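Tainá Peixoto gets to the Letatdale workshop before the heating has come on, and by the time I find her she is already scrolling through a log and grinning at it. She leads the software side of Jireo, a planner that works out how two grippers should share a job.

"Look at this one, it changed its mind!" she says, turning the screen toward me. The line she is pointing at is a replan, made 30 milliseconds after the force estimate shifted. "A year ago it would have just kept squeezing."

Her corner of the project is clear plastic, and she can talk about it all morning. Depth sensors read straight through it, latches move when you press on them, and a lid has ridges that look like edges to the software – "all the stuff I love," she says.
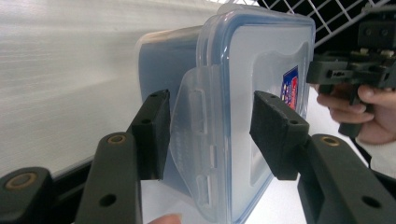 How does the planner decide how hard to hold something it has never held before?

"It starts gentle and learns from the pads," Peixoto says. "We give it a low force, watch for slip, and let it step up to 13 newtons. If it still slips there, it has to pick a new grasp."

The grasp picker came from Reinaldo Rezende, who rewrote it in August after the old one kept choosing hinges. His version scores up to 600 candidates and throws most of them out early, so the arm motion gets more of the computing time.

"Reinaldo's code is so readable, I printed a page of it," she says. (She did. It's taped up next to the coffee machine.)

Next on her list is the handoff, where one gripper lets go as the other takes over. There are four timing rules for it now and she would like a single one. "I have an idea for that," she says, and goes back to the log.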